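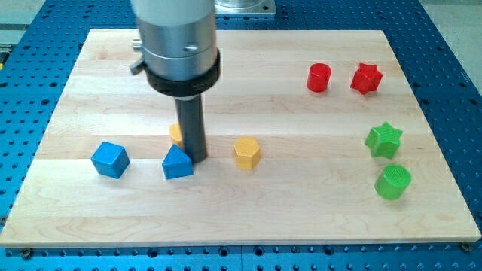
Kerkden toy library reopens with longer hours

24 April 2023. For immediate release

Kerkden Toy Library is open again after the winter closure. New floor, new shelves, same yearly fee. Doors open 10am weekdays, plus Saturday mornings for the first time.

Families can now borrow from a stock of 959 toys, games and puzzles, up from almost 500 before the move. Biggest additions are in the under-fives section. Building sets, sorting games, ride-ons, a decent run of jigsaws. Local shop Pimo gave 52 of the new items and has offered to take in repairs at cost.

Membership stands at 252 families. Loans are for three weeks and can be renewed once by phone or at the desk. Missing peices should be reported on return, no charge for the first one.

A second collection point opens in Brerance later in the year, date to be confirmed. Orders placed in Kerkden will be sent over weekly.

Reopening costs were met by a grant from the Dankwa Fund and by last summers fair. Further money is being sought for a covered buggy park.

Parking behind the building is limited, please use the market car park. Press visits welcome any weekday afternoon, ring the desk first.

ENDS

Contact us | Privacy | © 2023 Kerkden Toy Library | Back to top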